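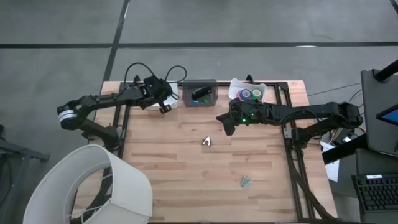
Bench during a session, two arms, tape rolls at the back.

Falonau Chores: data card

Version of May 6, 2026. Maintained by Karabo Nel and Jade Bouchard. Questions go to Atieno Tanui.

Summary

Falonau Chores is a set of 2271 recorded attempts at small tidying and sorting jobs by two-armed tabletop robots. We put it together to check a claim we kept hearing, that machines are nearly ready for housework and light shop-floor work. We don't think this data supports the claim. It may help someone measure how far off it is.

What is in it

There are 36 tasks. Most are pick up, put in, take out, move next to. All arms were run by a person at the controls, so a good-looking episode tells you the operator was good. It says nothing about whether a policy could do the job alone. Please keep that in mind before cutting a highlight reel.

Each episode has fixed and wrist camera video, joint positions and a one-line instruction. 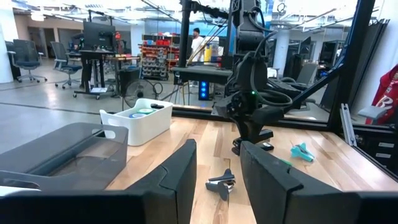
The instructions were written by Charmaine Mabaso after the fact, and they are short on purpose. An earlier draft had longer ones, and models trained on it mostly learned to wait.

Baseline results

We trained the Urka baseline on 13 of the tasks and ran it 100 times on each, with a person scoring. Scoring rules are in the Vundurent folder. An object nudged to the right place by accident counts as a failure. Two groups asked us to change that rule and we declined.

Single rigid objects on a clear surface went fairly well. Anything that needed a second try went badly. The policy will close on air, lift, travel and release as if it had something.

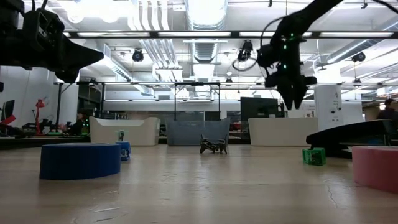 Object variety is the weakest part of the set. We asked for household items and got a lot of things that are easy to grab. A short blue cylinder with a flat top or a small green box with grid-like sides is a fair test of reaching and closing. It isn't a sinkful of greasy dishes. There is no cloth folding, no liquid and no food anywhere in this release.

Known problems

Wrist video drops frames in the November sessions. Johannes Hlongwane has a list of the affected episodes, not yet merged.

Success labels on the Le Roux split were done by one person only.

Lighting is bright and even throughout. Expect worse numbers in a real kitchen.

Not suitable for

Claims about home readiness, time saved or jobs replaced.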